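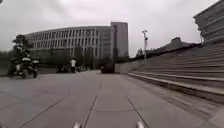
ARTHUR, July 10, 2019

Care and Storage of Cricket Equipment in the Home Workshop

The following notes are issued by the Vellow District Cricket Association for the guidance of players, parents and club equipment officers. They cover work that may be carried out at home with ordinary tools. Cracked handles, splits running the length of the blade and damaged helmets are outside their scope and should be referred to a qualified repairer or replaced.

Preparing a new bat

Natural-faced willow bats should be oiled before use. Apply one teaspoon of raw linseed oil to the face, edges, toe and back of the blade with a soft rag. Keep oil away from the splice, the handle and any stickers. Lay the bat flat, face up, overnight. Wipe off what remains on the surface and repeat once. Boiled linseed oil contains drying agents and is not a suitable substitute.

Bats supplied with a clear facing sheet need oil only on the exposed wood. Lift nothing and trim nothing in order to reach the timber underneath.

Knocking in should be done with a wooden mallet or an old leather ball in a sock. Begin with light blows across the middle of the face and increase the force gradually over several sessions. Edges are struck at a glancing angle, never square on. The toe is not to be struck directly. Members commonly ask how long the work should take; the Association recommends six hours in total, in sessions of 20 minutes or so, before the bat is used against an old ball in the nets.

Minor repairs

Surface cracks on the face are normal. Sand lightly with 200 grit paper along the grain, wipe away the dust, apply a very thin coat of oil and leave for a day. Cover the area with fibreglass tape if the crack catches a fingernail.

Small flakes at the edge can be refixed with PVA wood glue. Work the glue under the flake with a toothpick, press down, and bind with masking tape until the following day. Remove the tape slowly, towards the handle. Finish with 400 grit if available.

Replacing a grip

Cut the old grip lengthwise with scissors and peel it away. Check the twine beneath. Loose twine should be glued down and allowed to dry before the new grip goes on. Dust the inside of the new grip with talcum powder, roll it fully on to a grip cone and push it down the handle. A club cone is held at the Idetti Street ground and may be borrowed on training nights. Finish the top and bottom with a turn of electrical tape.

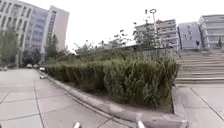 Equipment Notes, No. 40

Pads, gloves and shoes

Gloves should be removed from the bag after every session and dried in moving air, palms outward. Do not place them on a heater, on a car dashboard or in a clothes dryer. Leather palms that have gone stiff may be softened by hand once dry. A second pair, used in rotation, will extend the life of both.

Clean pads with a damp cloth and a mild dishwashing liquid. Whitener may be used on canvas sections only. Straps of the hook type collect grass and lint; an old toothbrush clears them.

Spikes are to be removed at the end of the season. Brush the threads, put a drop of light machine oil on each and refit them finger tight. Spikes that cannot be moved with the key should be left to soak overnight in penetrating oil. Stuff wet shoes with newspaper and change the paper after an hour.

Winter storage

Store bats upright or flat in a room of even temperature. Garages with metal roofs, car boots and hot water cupboards are unsuitable. A light coat of oil in March, at the close of play, is sufficient for most bats. Further coats make the blade heavy and dull its response.

Leather balls should be wiped, dried and kept in a cotton bag. Plastic bags encourage mould.

Home racks

A simple rack can be made from a single pine board 900 mm long and 145 mm wide. Cut slots from the front edge wide enough to take a bat handle and line them with felt or scrap carpet. Fix the board to the wall studs with brackets, at a height that keeps the toes clear of the floor. A printed pattern is available from the Finano Pavilion office during business hours.

Rags used with linseed oil can heat up and catch fire without warning. Spread them flat outdoors until fully dry, or soak them in water and seal them in a metal tin before disposal.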